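The Squeeze That Wouldn't Quit

I have been soaked by a lot of machines in my working life, but never by one so pleased with its numbers. According to the log, everything was fine. According to my sleeve, I was wearing most of a bottle of fruit drink.

I'd gone to see the crew at Zovach, a small shop that teaches robots to handle the stuff people leave lying around at work. Cups, bottles, boxes, whatever's on the desk. They gather their demonstrations with a hand-held gripper, so a person does the picking up and the robot arm learns from it later (much cheaper than letting the arm flail until it gets lucky!). The arm wears the same two fingers and the same ridged pads.

Ingrid Yazzie runs the gripping side of things, and she had warned me over the phone that March had been a bad month. The arm had picked up 2,219 objects in a row without trouble. Then it crushed two bottles in one afternoon, and the second one popped its cap and went all over a keyboard.

So what went wrong? My money was on the software, and I said so, loudly, before I'd even sat down. Ingrid let me talk. Then she handed me the gripper and told me to go grab a drink.

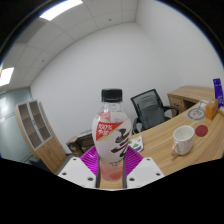 A clear bottle between the magenta pads, with a mug and coaster farther along the desk.

It's a lovely thing to use, by the way. You squeeze, the fingers close, and after a minute you forget it isn't your own hand. And there's the catch – your hand knows when to stop and you never think about it. The arm has to be told, and what told it was a little force sensor made by a supplier called Truvgate.

The sensor's cable ran past the arm's wrist joint, and all that twisting had worn through two wires. When the wrist turned far enough, the reading dropped to zero. The arm figured it was holding nothing, so it squeezed harder. Still nothing? Harder again. With a mug you'd hardly notice. With a thin plastic bottle you get a fountain.

What bugs me is that zero was treated as a perfectly good answer. A dead sensor and an empty hand looked exactly alike in the log, and the emergency stop was waiting for a big number that could never come. Ingrid didn't duck it. "We checked for too much force," she told me. "We never checked for no signal."

The fix is pretty dull. The cable now goes around the joint with plenty of slack, the controller wants a steady heartbeat from the sensor, and there's a hard limit on motor current no matter what the sensor claims. They tried it by unplugging the thing halfway through a grab – I stood well back – and the fingers just froze where they were.

My soaking, I should add, came after all that. I twisted the cap off a full bottle while I still had it clamped in the gripper, and squeezed. Ingrid logged it as operator error.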